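The town of Cester has a climate plan again. It is the third one we have covered in this newsletter, and at 149 pages it is easily the heaviest, which will please whoever owns the print contract.

The headline promise is a 19 percent cut in emissions from town buildings. The last plan promised 19 percent too. Consistency is a fine quality in a thermostat, but you do start to wonder whether anyone changed the number when they changed the cover. The cover, for the record, now has a heron on it.

Most of the savings are supposed to come from Binside, the old school building on the east side that leaks heat like a colander leaks pasta water. New windows, a heat pump, proper insulation in the roof. All of it sensible, and all of it was sensible in the previous plan, where it was listed under "immediate actions."
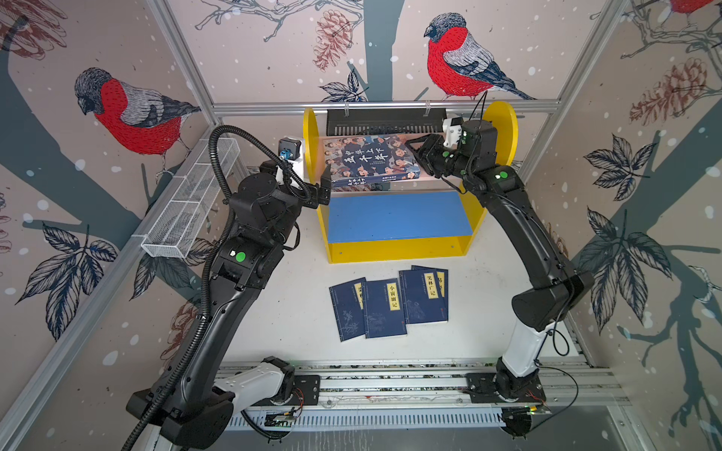 Transportation gets 2 pages. One of them is a map of the Wiegand bus route, which readers will remember as the bus that stops running at 6:40 in the evening, shortly before most people would like to get on it. The plan "encourages residents to consider transit." We have considered it, usually while standing at the stop.

Flooding fares better. There is real money set aside for the culverts along Mumasent, and the drawings look like they were made by someone who has stood there in rubber boots.

The comment period is open through the end of June. Copies are at the library front desk, and you can leave written comments there as well. Bring your own pen. The one on the string ran dry during the last plan.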